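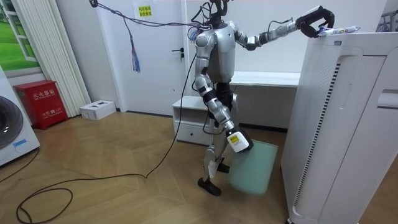
Keeping Court Papers in Order at Home
By Carol Bloxham, 7/28/19

If you have filed a complaint against a county or a jail, the mail piles up fast. Write the date received on each envelope and staple it to the letter. Put hearing notices in their own folder. A case that runs to November can reach 500 pages. 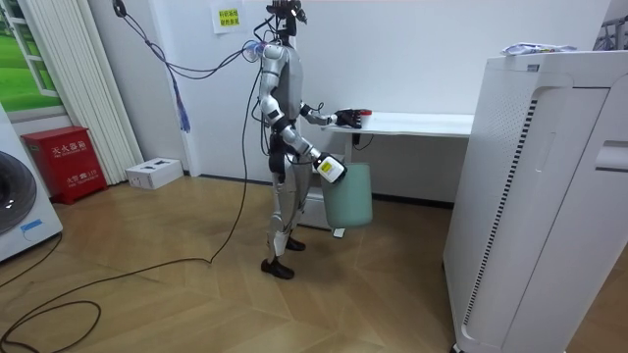

Copy medical records before you mark them up. Use a soft pencil for page numbers, small, in the bottom corner. Do the sorting on a clear stretch of table, and keep to drinks with a lid, like the small white cup with the red one. Coffee on a signed statement means asking for a new one.

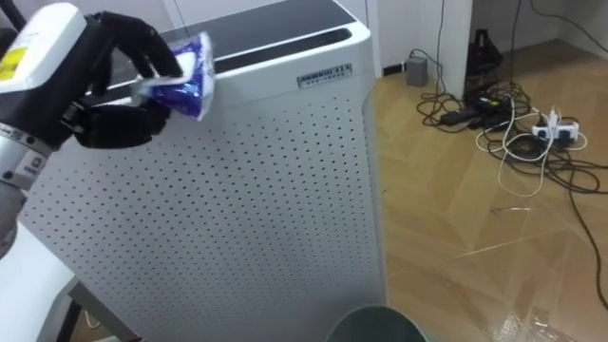 Crumpled blue-and-white package, held over the air purifier.

Receipts for copies and postage go in a separate envelope. Total them every 9 weeks.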